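Ticket: Place value game on Gemance won't save class scores
School: Fernadberg Elementary, Grade 2
Status: Solved

Opened Tuesday, 8:40 am

Hi Flemeck help desk! First off, my second graders are crazy about the Gemance place value games, so I really want to get this one sorted out. We're building three-digit numbers this month, and the "Trade Ten" activity is perfect for it. The trouble is that when a child finishes a round and taps Done, the score shows up for a second and then goes back to zero. The stars stay, the score doesn't. It happens on every tablet in my room, and also on my laptop when I log in as a student.

What I've tried so far:
Logged everyone out and back in
Cleared the browser data on two tablets
Switched from the class code to picture passwords
Played "Number Line Hop" in the same account (that one saves fine!)

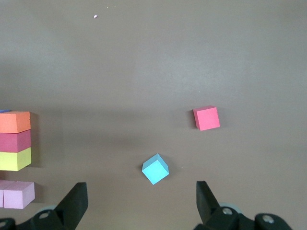
The number I can make it fail with every time is 578. Five hundreds, seven tens, eight ones, tap Done, zero. But when I set the target to 300 it saved, and I got very excited and thought I'd fixed it. Then I went back to 578 and it was zero again.

Reply from Flemeck support, 10:15 am

Thank you for such a clear report, the 300 clue is a great one! Could you try a few more targets for us? We'd love to know if a number with a zero in the ones place saves, and if one with a zero only in the tens place does. Please also tell us which list your class is on. You'll find it under Settings, then My Class, then Number Set.

Update, 12:30 pm

Did it over lunch! 450 saves. 620 saves. 405 doesn't, and 311 doesn't. So anything with ones in it loses the score. Number Set says "Arellano (old)". I didn't pick that, it must have come over with last year's class list.
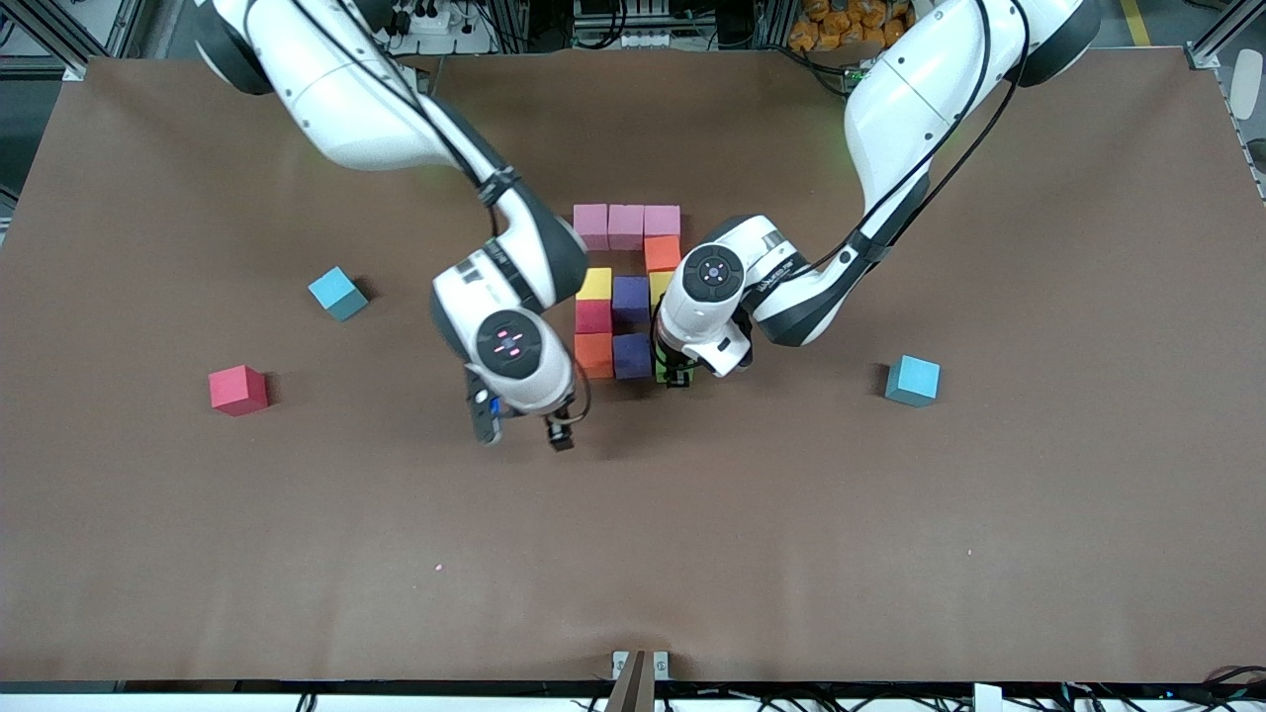 I also tried it with "Show expanded form" turned off, and 578 still went to zero, so I turned that back on. The kids love seeing 500 + 70 + 8 pop up and they read it out loud together, which gets pretty noisy.

Reply from Flemeck support, 1:50 pm

Found it! The old Arellano set only has hundreds and tens in its answer key, so a round with ones has nothing to match and the score is dropped. Please change Number Set to "Arellano Grade 2", tap Save, and have students log in again. Stars they've already earned will stay put.

Update, 2:25 pm

It works!! 578 saved on the first try, then 405, then 311. I had the whole class play one round before dismissal and every score is on my page. Thank you so much for the fast help. You can close this one.

Closed by Flemeck support, 2:40 pm
Old number set will be hidden from the class menu in the November update.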